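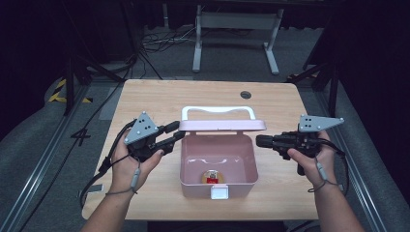

Pink boxes, small treasures: Wistville keepsake drive passes 600

November 23, 2020

WISTVILLE. When Catalina Sosa first talked about giving every child at the Nyanda family center a box of their own, she figured she might find enough of them to fill the back seat of her car. She is a cheerful person, but even she did not expect the hallway outside her office to be stacked with storage boxes by the middle of fall, with more coming in from neighbors, from the Arard Street library and from people who simply heard about it at the grocery store and wanted to help out.

The drive has now taken in 600 boxes, and Sosa would dearly love to see it reach 700 before the last of them go out in February. The money side has gone well too. A bake sale and a couple of generous envelopes slipped under the office door have brought in $2,715, and most of that has already been spent on boxes, labels and the little things that go inside.

The idea is a simple one, and it came out of something Sosa noticed over several years of working with families who move a lot. Clothes and shoes get packed, school papers usually get packed, but the small things a child cares about most have a way of going missing between one apartment and the next. A button from a grandmother's coat, a lucky coin, a tooth, a ticket from the fair. "Grown-ups see a bit of junk at the bottom of a drawer," she said. "The child knows exactly what it is and where it came from, and they'll be asking for it in the car."
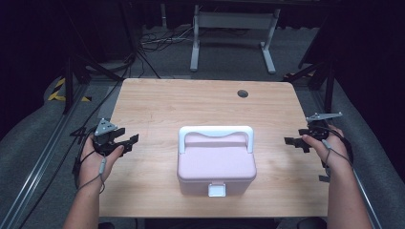 So each child gets a box with a lid and a carrying handle, small enough to hold on your lap and sturdy enough to be dropped a time or two, and nobody else is supposed to open it without asking. That last part is the closest thing the program has to a rule, and parents have been very good about it.

Picking the right kind of box took longer than you might think. The first batch had lids that lifted clean off, and of course the lids wandered away within a week or two. Another batch had snaps so stiff that the younger children had to bring them to an adult every time, and that rather spoiled the privacy. Sosa and Kimutai Nzioka, who handles supplies for the center, spent a good many evenings opening and closing boxes at the kitchen table before they settled on the sort they like best, with a hinged lid that stays attached and a single latch at the front.

"I must have carried one around my house for a whole weekend," Nzioka said, laughing. "I carried it up the stairs, I carried it out to the mailbox. My family thought I had taken up fishing. But you want to know the handle feels right, and you want to know it won't pop open on the bus."

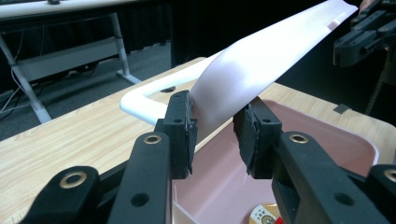 He is fond of handles in general, it should be said, and will happily tell you that a good one ought to leave room for a mitten. He also wipes down every box that comes in, new or used, and lets it air out on the windowsill before it gets a name label. Used boxes are very welcome as long as the hinges are sound and the latch still catches. Color doesn't matter a bit, although pink has been the runaway favorite so far, with boys and girls alike, and there is now a short waiting list for it.

The center has given out 124 boxes to date, starting with the families who are moving this season. The rest will follow over the winter. 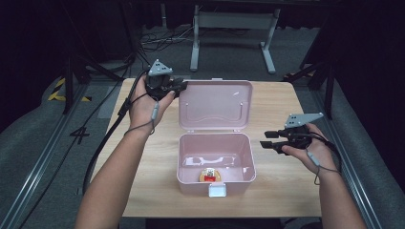
Sosa likes every box to have one thing in it when it is handed over, so that a child lifting the lid for the first time finds that somebody has been thinking of them. It doesn't have to be much. A single small round disc with a bit of red on it, sitting by itself near the front of a pink box, looks like a real find when there is nothing else in there to compete with it. Stickers, shells, and marbles for the older children have gone over nicely too, and the Zornby craft shop has promised a bag of wooden beads.

Boxes and small gifts can be dropped off at the center's side entrance on weekday afternoons. Please leave the lids open if you can, as it saves Nzioka some time. Anyone with a pink one to spare is asked to put it on the lower shelf, where the waiting list is taped up.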